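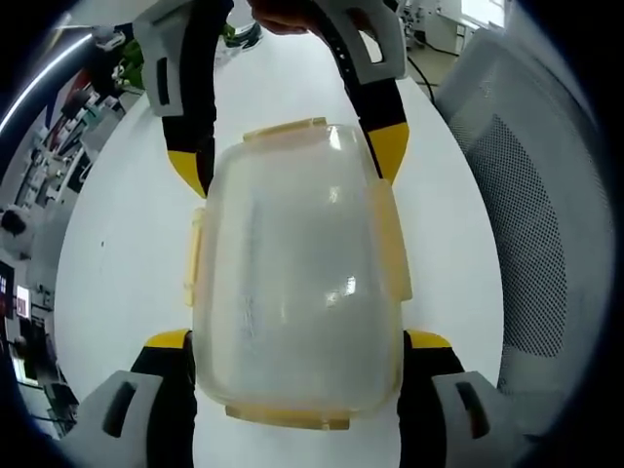 Slide 1: Clear plastic food container

Print this page | E-mail this page
Search this site Go

Speaker notes: Cutting food waste at home
Bhavana Thevar, Joslow kitchen evening, Friday session

Start with the fridge question. Ask who threw something out this week and let people answer. Allow 15 minutes for this and don't rush it.

Most waste in our household diaries was cooked food, mainly rice and half portions of vegetables. People kept it, then forgot it was there.

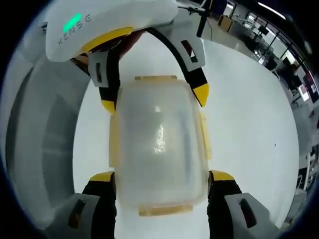
Labels come next. A strip of tape with the day on it is enough. Satish Gounder kept a list on the fridge door for nine weeks and found the tape easier. Mention the freezer too: soup, bread and grated cheese all freeze well.
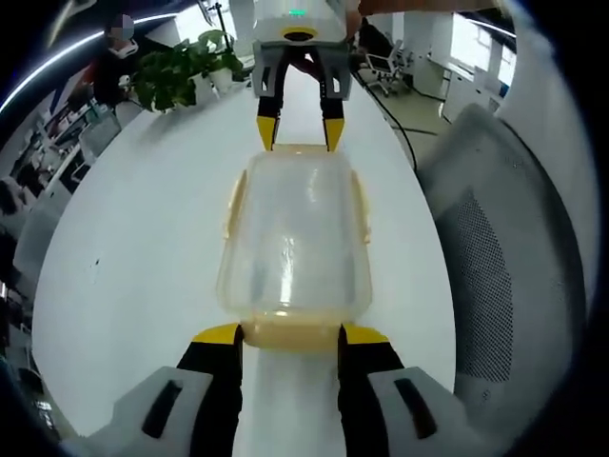 Shelf order matters more than shelf space. Put older food at the front, at eye level, and new shopping behind it. Use boxes you can see into. A clear one with rounded corners, like the one on this slide, lets you check what is left without opening it.

Close with the handout. Questions go to Pavithra at the desk.

Contact Joslow | Copyright Joslow | Back to top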